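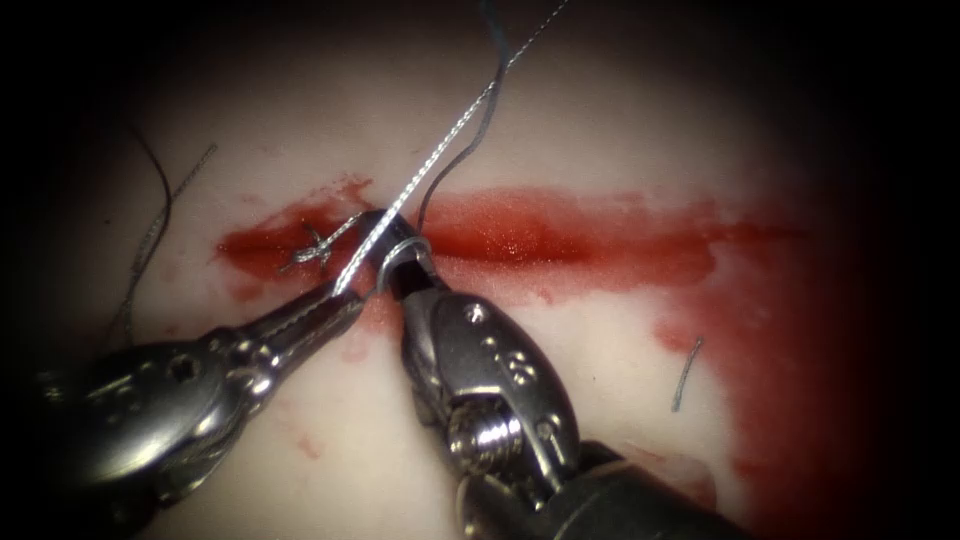 Suture practice on tissue pads: share your setup
Bench Skills board > Sewing and knots

ploverknot
Okay, I have fallen hard for this. I started on the cheap foam-type pads in May and moved to a Dondia pad a few weeks later, and wow, the way the surface gives when the needle goes in! I do one long straight incision across the middle and work along it with a plain running stitch, then tie off. I've filled a whole notebook with what went wrong on each one (spacing, mostly, and pulling too hard on the last bite). Anyone else doing this most evenings? What pad, what thread, what do you use for the red?

64stitches
Most evenings, yes. I'm on Collet pads. They tear sooner than the Dondia, but I kind of like that, you find out fast when you're yanking. My log says 969 throws since I started keeping it and my left hand is still terrible.

marrowbone_t
I'd skip the red completely until your spacing is even. It hides the edges of the cut and you end up guessing where you are. Pale pad, dark thread, good light. Learn on that.

ploverknot
See, I went the other way and loved it. Once the line is covered you have to think about where the edge is, and it slows me down in a good way. It does get everywhere, though.

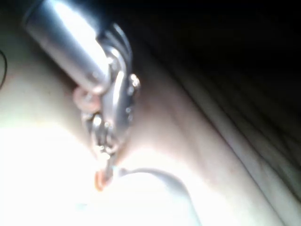
The other thing I wanted to ask about is how you all keep the pad from creeping. Mine is fine for the first few bites and then the whole thing starts wandering toward me. I've tried a damp cloth under it and that helped for maybe ten minutes.

quietbobbin
Shelf liner! The rubbery kind, cut a bit bigger than the pad. Mine hasn't budged since. I also have the Dromelier tray with the raised lip, and it's lovely, but the liner did most of the work.

64stitches
Seconding liner. And keep the tail of the thread short, I think half of what people call creeping is them hauling a mile of thread through one hole.

marrowbone_t
Agree on the tail. Still disagree on the red, for the record.

ploverknot
Noted, ha! Liner is on the list. I wrote up my longer notes on needle handling and I'm pasting them in for anyone who wants them.

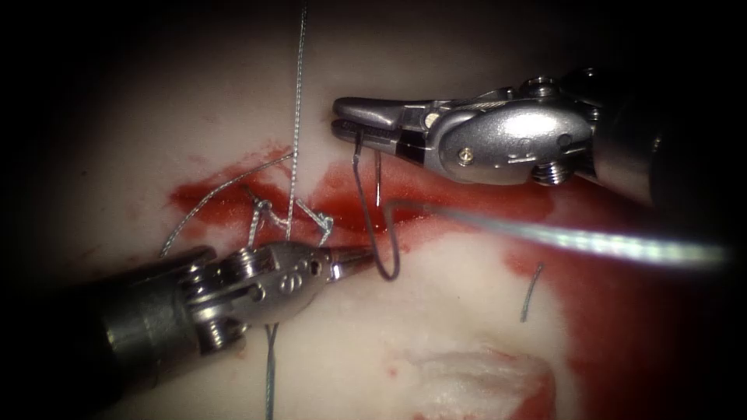

2 min read (320 words in the full notes)

Short version: grab the curved needle back from the point, never at the point. Let the curve do the travel and turn the wrist with it. If you push straight you'll drag the edge of the cut along with you, and a pad will fray fast once that starts.

quietbobbin
"Let the curve do the travel" just fixed something for me, thank you!! Is that from the Sundelham workbook?

ploverknot
Nope, just me muttering at a pad. I do like the workbook for the knots section.

marrowbone_t
Good notes. I'd add: stop when your hands get tired. The last row is always the ugly one.

64stitches
My last row is my best row, I'm finally warmed up by then. See you all at 1,000.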